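Students at Hitimholm High got the late bus back

I have been grumbling about the late bus for so long that my friends have started changing the subject when I bring it up, so you can imagine how happy I am to finally write this one: it's coming back! The school board in Hitimholm voted last week to restore the 5:20 bus that takes kids home after clubs, practice and tutoring, and the people who got it done were students. Most of them can't even vote yet.

If you missed the whole saga, the late bus was dropped at the start of the school year to save money. That left anyone who lives out past Gritar Road with a choice between skipping whatever they wanted to do after school and finding a ride. Plenty of parents work until six (mine did, back when I was at Hitimholm High, and I practically lived on that bus). The theater club lost half its stage crew by October. The math tutoring room was still open every afternoon, but the kids it was meant for were already on the 2:50 heading home.

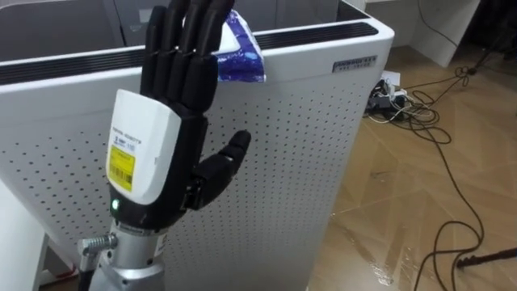 What got me was how fast the students moved. It started with two juniors handing out a paper survey at lunch, just one page, asking what people had given up when the bus went away. The answers were not fancy. "Band." "My job at the library." "Extra help in chemistry, and you can tell." One freshman wrote that she walked home along the county road on Tuesdays, and she drew a little map of the part with no sidewalk. I read that one twice.

Then they went to the board. I've sat through a lot of board meetings for this site and I usually bring a crossword. I didn't touch it this time. Eleven students had signed up to speak, each with 3 minutes, and they had split things up so that they weren't all repeating each other. One talked about money, one talked about safety, one brought the old route and explained which stops could be combined. A sophomore from the debate team went over her time and the board chair let her keep going, and if you know our board chair you know how rare that is.

The plan they brought wasn't the old bus exactly. The old one ran every school day and was half empty on Fridays (I remember those Fridays, you could lie down across a whole seat). The students asked for Monday through Thursday only, with a shorter loop and the two closest stops on Vendel Street merged into one. They had called the bus company themselves to ask whether the loop would work. I love that so much. I'm trying to picture myself at 16 calling a bus company and I just can't do it.

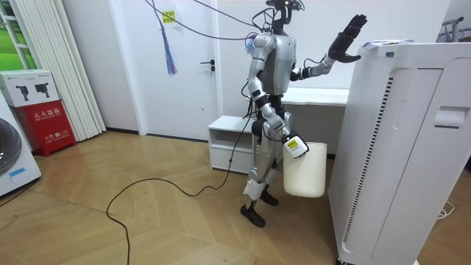

Page last changed: Mon 26 December

There was some pushback, and I want to be fair about it. A few people in the audience said the money should go to fixing the middle school roof first, and having stood under that roof in a rainstorm I see their point. One board member asked why the clubs couldn't simply meet at lunch. A boy in a marching band jacket got up and said that lunch is 20 minutes long and he plays the tuba. That got the biggest laugh of the night, and I think it did more good than any of the charts.

The vote went their way with one member against and one absent. The bus starts up again when classes resume after winter break, and it will run through the end of the school year. After that the board will look at how many kids are riding and decide whether to put it in the regular budget. So it isn't forever, and the students know it. A group of them is already planning to keep ridership numbers on their own, on a clipboard by the back door of the gym, so there won't be any arguing about it in the spring.

A few practical things, because I know parents will ask me in the grocery store:

The bus leaves from the side lot by the gym, not the front circle. Students need to sign up in the main office, and it's free. Middle schoolers can ride if they're at the high school for an activity, but they need a form from home. The full list of stops is supposed to be on the school's website before break ends. The last stop is the turnaround at Brandão Park, same as it was in the old days, and the driver will let kids off at the park gate when it's dark out.

I stayed in the parking lot for a while after the meeting because the students were all out there hugging and yelling and taking pictures with the sign from the survey table, and it was freezing, and none of them seemed to want to go home. A few of them had their parents idling in the cars behind them with the heat on. One dad told me he'd been driving his daughter and three of her friends home from robotics and choir since September and that he was going to sleep very well that night.

The students say their next project is the water fountain outside the science rooms, which has had a trash bag over it for as long as I can remember. If you want to help with that, or with the bus count, they meet in the school library on Wednesdays after the last bell. And now you can get a ride home from it.

We use cookies to remember your settings and see which stories get read. Accept | Manage choices

Get our local news by email every Friday. Sign up

Contact us | Send a news tip | © Hitimholm local news. All rights reserved. | Back to top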